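Grasp state belongs in the log, not in the planner's head

Most of the manipulation stacks I have been asked to review treat the grasp as a boolean. The planner sends a close command, the driver reports that the motion finished, and a flag flips to true. Every later step trusts the flag. I think this is the most expensive shortcut in common use, and I would like to see it gone.

The objection is always the same: the flag works. It does, on a good day. At Kotholm we went through 400 logged pick attempts from the tray cell and compared the flag with what the wrist camera showed at the same timestamp. In 16 of them the planner believed it was carrying a part and the fingers were empty. A rate like that is easy to wave away in a demo. It is less easy when each false grasp is followed by a full transfer, a place, and a record in the stock system saying that the part has moved.

The usual repair is a threshold on finger width. If the fingers close further than the part allows, the grasp has failed. That helps with rigid parts of known size and does very little for anything thin or soft. It also moves the problem into a configuration file, where it ages badly. The one we inherited from the Plavley project had 282 entries, many for parts no longer stocked, and no record of who had measured them or with which fingertips fitted.

My preference is to hold grasp state as an estimate with a source and an age. Width is one source, motor current another, and the wrist camera a third. The planner asks for the estimate when it needs it and must say how old an answer it will accept. Kamora, our scheduling layer, was changed to work this way in July. The change was small in code and tedious in testing, mostly because so many behaviours had been reading the old flag without declaring it.

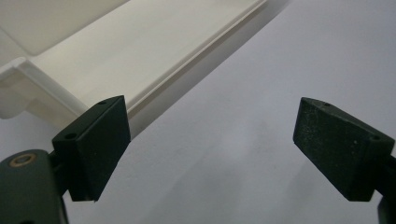

Perception people tend to want a large model for the camera part of this, and for many cells they may be right. I would still start with the cheap check. With the wrist view fixed relative to the fingers, the region between the pads is known from calibration, and a plain background makes it simple to test. A pale, even tabletop showing between two dark green fingertips, with no object held there, is a case that a few lines of image code should settle. The white tray beside them is harder, being close to the table in brightness and casting a soft shadow of its own, so the test region should be kept tight to the gap.

None of this removes the need for recovery. When the sources disagree, the estimate should say so and the planner should stop before the transfer. The Georgiou cell still votes between sensors and hides the result, and its logs are of little use for finding out why a pick went wrong. Store the disagreement as it was read, with the timestamps, and let the retry policy be written against that.

Comments and corrections to the author, Kotholm software group | © Kotholm | Back to top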